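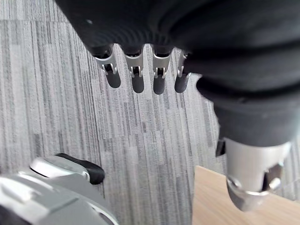 You stop noticing it by the second week, one of the post room staff at Okach told the works newsletter, but you never quite stop listening for it. The remark is often repeated in accounts of the Totanard scheme, under which walking robots were brought into the firm's offices at Allach to share indoor fetching and carrying with the people already doing it.

Print this page | E-mail this page

Totanard scheme

The Totanard scheme is a workplace automation programme run by Okach, a records and office services firm, at its building in Allach. It covers the post room, the archive and the two meeting floors. The firm had 149 employees when the scheme began in February, and nine of them worked full time in the post room.

Background

Okach had already automated its archive catalogue, but files were still pulled, carried and put back by hand. An internal count found 2,548 file movements in a single month, most of them between the archive and desks on the floor above. Conveyors and wheeled trolleys were considered first. Both were turned down on account of the short flight of steps outside the archive, and the firm Engelbrecht was asked to supply two-legged machines instead. Engelbrecht also trained the first group of staff, over eight working days.

Changes to the work 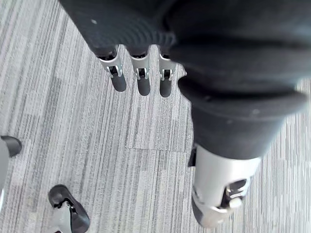 Post room duties were rewritten before the machines were put on regular rounds. Staff kept sorting, signed deliveries and anything addressed by hand, and handed over the routine trips. Two new tasks were added, route checking and hand checking, and both are done by post room staff at the start of a shift. In a hand check the operator looks over each finger from the dark collar, down past the silver joint and its hinge, to the rounded rubber tip, and wipes the tip if it has picked up paper dust. The task was first given to the maintenance team, who found they were being called upstairs too often.

Pay grades in the post room were raised by one step after the second staff meeting. No posts were cut in the first year, although one was left unfilled when its holder retired. Several employees said the day had become quieter and that they missed the walk to the upper floor, where they used to hear most of the office news. A shared tea break was later moved to the archive landing for that reason.

Complaints in the early months were mostly about waiting. The machines are slower on foot than a person in a hurry, and urgent files are still carried by staff. A list of what counts as urgent is pinned up in the archive and has been revised several times.

Floors and covers 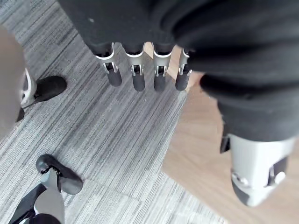

Route checking takes in the floors as well as the timetable. Okach did not relay its floors for the scheme, and routes were drawn to suit what was there. Grey carpet tiles give way to light wood along a straight edge, and machines are sent across such edges slowly. Staff are asked to keep cables and bags clear of the joins.

The black fabric covers are looked after by the post room too. Lint shows up readily as pale specks on the dark cloth, and a clothes brush is kept beside the sorting table. Covers are taken off on Sunday, when the building is closed, and are put back before the first round. Sleeves have to stop short of the metal wrist piece, and a sleeve that has slipped down is reported on the same sheet as a worn fingertip.

Later use

A second Okach office asked to join the scheme but was refused until its staff had been consulted. The Allach rules on urgent files, shift checks and tea breaks were sent to it as a starting point.

See also: Office automation; Internal mail; Job design

Page last updated in February

We use cookies to remember your reading settings. By continuing to use these pages you accept this. Accept | Change settings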